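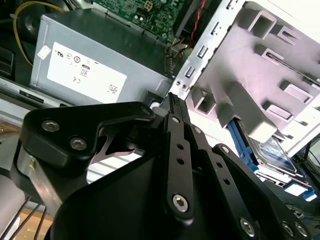

Inside one of the desktop computers on the benches at Sarmont: power supply with its 80 PLUS label, and the green motherboard behind.

Visit to the Sarmont repair hall, Purnier
Posted 18 December 2023

We went over to Purnier for the open afternoon at Sarmont, where used office computers are checked, fixed and sold on. The hall is on the second floor of the old Grurkier building. Take the stairs at the back, the front door is for deliveries. There were 13 of us in the group.

The tour starts at intake. Each computer gets a number and goes on a shelf until a bench is free. They took in 259 desktops in October and expect fewer over the winter. So far this year the total is 2,156.

The benches were the part most of us came for. With the side panel off you get a good look at how a desktop is laid out. The power supply is a grey metal box with a white label, and the label on this one carries a CE mark and a UL recognized component mark along with the efficiency badge. We were told that power supplies are tested before anything else gets replaced. Older units that fail are not opened up, they go straight to the scrap bin.

After that we saw the parts store, which is one long room with memory and drives sorted by type. The stock list is kept in a program called Minja. It had 956 drives on it when we looked.

Coffee was downstairs. Parking is free behind the building but the lot fills up early. The next open afternoon has not been set yet.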